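家庭内布製品ハンドリング作業基準の整備 進捗報告書

提出日 2024年10月12日
提出先 Ivumon助成事業事務局
実施機関 Ostham 作業基準室
報告者 Sarita Grewal

1. 報告の範囲

本報告は、手持ち式グリッパーによる家庭内作業の記録手順について、作業基準書(以下「基準書」)の改訂状況と現場での適用結果をまとめたものである。対象期間は前回報告の翌日から9月末日までとする。対象作業は寝室における衣類の把持、折り畳み及び移動に限る。台所及び浴室の作業は次期の範囲に含まれるため、本報告では扱わない。

ロボット実機への適用試験はTavell社の担当であり、その結果は同社から別途提出される。本報告で「適合」とは、記録が基準書の要求事項を満たすことを指し、学習後の動作性能を意味しない。

2. 期間中の実施事項

基準書第2版の草案を作成し、現場での試行を経て内容を確定した。初版からの主な変更は、作業開始姿勢の定義、把持対象の配置条件、両手作業時の干渉回避、及び記録の中断基準の4点である。用語はZiółkowskiの用語集に合わせて統一し、初版で混用していた「指先」「爪部」「パッド」は「指パッド」に一本化した。人の手指を指す場合は「操作者の指」と表記する。

試行では117件の記録を取得した。このうち100件が第2版の要求事項に適合し、10件は付帯情報の補正により適合となった。残る7件は不適合とし、提出対象から除外した。不適合の記録は削除せず、判定理由を付して保管している。

3. 基準書第2版の要点

3.1 作業開始姿勢

両側の指パッドを開いた状態とし、対象物の手前の縁に近接させた位置を開始姿勢とする。開始姿勢では対象物に荷重をかけない。初版は「対象物の上方」とだけ規定しており、操作者によって開始位置の高さに差が生じていた。第2版では対象物の縁を基準に取り、高さの数値指定は行わない。寝具の沈み込みにより床面からの高さが一定しないためである。

3.2 対象物の配置

折り畳み済みの衣類を対象とする場合は、平らに置き、操作者側の縁が直線になるよう整える。レースなど開口のある部位を含む衣類については、無地の編地側を第一把持位置とし、開口部への指パッドの掛かりを避ける。やむを得ず開口部を把持する場合は、付帯情報の素材欄にその旨を記載する。

背景となる寝具の色柄については制限を設けない。初版では無地の敷物の使用を推奨していたが、実際の住環境との差が大きくなるため、この推奨を廃止した。ただし、対象物と寝具が同系色で縁の判別が困難な場合は、対象物を置き直してから開始する。
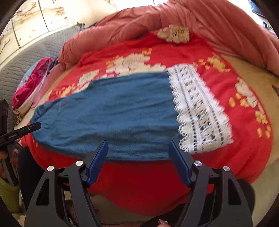

図1 寝具上に置いた折り畳み衣類と、その手前の縁に近接させたグリッパーの指パッド

図1の衣類は青い編地と白いレースの部位からなり、3.2項に従えば編地側が第一把持位置となる。寝具は花柄であり、初版の推奨条件には該当しないが、第2版では使用を認める。

3.3 両手作業時の干渉回避

二つのグリッパーを使用する場合、一方を主、他方を従とし、従側は主側の把持が完了するまで対象物に接触しない。両者のリンク部が交差する持ち方は禁止する。従側の待機位置は主側の動作範囲の外とし、かつ主側の視野から完全に外れないことが望ましい。後段は推奨事項であり、適合判定には用いない。

3.4 操作者の指の扱い

操作者の指をグリッパーの可動部の間に入れたまま開閉してはならない。把持部を持つ指が視野の端に含まれることは許容する。対象物に素手で触れて形を直した場合は、その時点で記録を終了し、別件として取り直す。手指の装飾、爪の着色等は判定の対象としない。

3.5 居室内の個人情報

開始前に、氏名、住所、顔写真等が視野に入らないことを確認する。画面を有する機器は電源を切るか、表示面を覆う。家具、寝具及び衣類の色柄は個人情報として扱わないが、居住者から申し出があった場合はその範囲を記録対象から外す。同意書の保管は実施機関の責任とし、記録データとは別の場所で管理する。

4. 不適合の内訳と是正

不適合7件の内訳は、開始姿勢の逸脱が3件、記録中の素手による対象物の修正が2件、従側グリッパーの早期接触が2件であった。開始姿勢の逸脱はいずれも、指パッドが対象物を押さえた状態で記録を開始したものである。是正として、記録開始の合図の前に静止区間を設ける手順を追加した。素手による修正については操作者への再説明を実施した。早期接触については、主従の割り当てを口頭で確認する項目を点検表に加えた。

補正により適合とした10件は、素材欄の未記入及び主従の割り当ての記載誤りによるものである。これらは作業内容に影響しないと判断した。補正前の値は変更履歴に残している。

5. 未解決事項

(1)指パッドの摩耗に関する交換基準が定まっていない。現在は日常点検での目視判断に依存しており、判断のばらつきを評価できていない。

(2)厚手の掛け布団など、開口幅を超える対象物の扱いが未規定である。当面は対象外とし、作業の妨げにならない位置に寄せておく運用としている。

(3)3.3項の推奨事項を要求事項に引き上げるかどうか、Tavell社との協議が続いている。同社は従側が常時視野に入ることを求めているが、狭い居室では待機位置の確保が難しい。

6. 次期の計画

次期は、基準書第2版に基づく本記録を開始するとともに、指パッドの交換基準案を作成する。交換基準案には、点検時の確認箇所、判定者の要件及び交換履歴の様式を含める。厚手の布製品については、予備記録を行ったうえで対象に加えるかどうかを判断する。

経費の費目間流用はない。基準書第2版の本文、点検表及び不適合記録の一覧は、本報告書の別添として提出する。3.3項の扱いについては、協議が整い次第、基準書の追補として事務局に届け出る。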